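Bosside Boards > Manipulation > Software and Control
Topic: Fold policy drops out right after the first grasp on dark fabric

wsjogren
Posted November 2018

Hello everyone, and thank you in advance for reading a long one. I've been lurking here since September and I've learned a great deal from you all, so I'm hoping somebody has run into this.

We have two arms on a shared rail, a wooden table, one fixed camera, and a planner I wrote on top of Girkent. The job is simple to say out loud: take a garment that's lying flat, fold it, add it to the stack. With light colors it does nicely. With anything black, the perception node finds the cloth fine at the start, the planner picks its two grasp points, and then the moment one gripper closes, the mask falls apart and the planner throws "no valid corner" and sends both arms home. 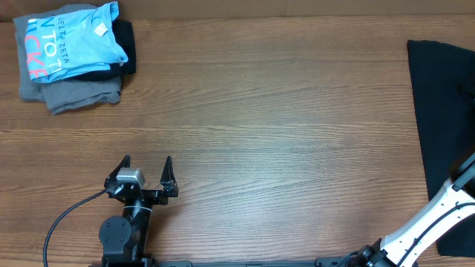 I've been logging everything for a week now, and the part that puzzles me is that the depth looks good the whole time. It's the color segmentation that goes. My best guess is that the network sees a black gripper on top of black cloth and decides they're one big object, so the outline it hands over has an arm-shaped bump sticking out of it, and of course the corner finder hates that. I tried raising the confidence threshold and it only made things worse. I have 265 labeled images of dark garments, if that matters to anyone.

Any ideas are welcome, even rude ones.
Wenche Sjögren

tablesaw_ted
Welcome out of the shadows! Not a rude one, I promise. Are you masking out the arms before you segment? You know your joint angles, so you can render both arms into the camera view and just blank those pixels. We did that on ours and half of our strange outlines went away the same afternoon.

wsjogren
I am, a little. I mask the links but stop at the wrist, because my gripper model was off and it was eating pieces of the cloth I wanted to keep. Maybe that was a silly place to give up!

mgisler
I'd go back and fix that gripper model before doing anything else. But I also want to argue with the whole setup a bit, if you'll let me. Why are you segmenting again after the grasp at all? You already had a good outline. Keep it, attach the grasped point to the gripper pose, and plan the fold from what you knew a second ago. I ran towels that way for a long time and the camera only got a vote at the start and at the end.
Meinrad

tablesaw_ted
Going to disagree with Meinrad there, with affection. That's fine for a towel. A T-shirt slides around when you lift it and the sleeve comes along for the ride, and if you're working from an old outline you put the second gripper down on bare wood. Ask me how many times I've watched that.

mgisler
Ted, if the shirt slides that much you're lifting too fast. Slow the first 3 centimeters and most of it goes away. I do grant you sleeves, though. Sleeves are a misery.

pico_lane
Has anybody asked about exposure yet? If it's on auto, the picture gets brighter or darker as the arms come in, and black on black is where you'd feel it first. White arm link moves in, everything else drops a notch. Lock it and see. It costs you nothing, and you can do it while the two gentlemen above carry on.

wsjogren
Oh dear. It is on auto. I set it that way when I was first calibrating and then never thought of it again. Let me go and try it, and I'll do the gripper model as well while I'm in there.

wsjogren
Back again, and sorry for the wait, I wanted to run enough of them to be sure. Locking the exposure helped, but less than I'd hoped. The mask holds for longer and then goes ragged at the edge nearest the gripper. The gripper model was the big one: I had the finger frame rotated, so the blanked area was beside the jaws instead of over them. With both changes I get through most black garments now. The ones that still fail are the ones where the cloth doubles over on itself during the lift, and I don't think any amount of masking will save me there.

pico_lane
Very glad to hear it. What exposure did you land on?

wsjogren
1045 in the driver's units, whatever those may be. At 1000 the dark folds close up and I can't tell one layer from the next.

mgisler
For the doubling over, try my way just for that step? Hold the old outline, use depth to check that the free edge is somewhere sensible, and only ask the network again if it isn't. You and Ted can both be happy.

tablesaw_ted
I could live with that. I'd still make the depth check strict on sleeves.

wsjogren
I like this very much. I'll write it as a fallback in the planner so it can be switched off, and if it holds up I'll post the node here once I've cleaned out my embarrassing variable names. Would people want it for Girkent only, or should I make a Preltoveo version too?

pico_lane
Preltoveo please, if it isn't too much trouble!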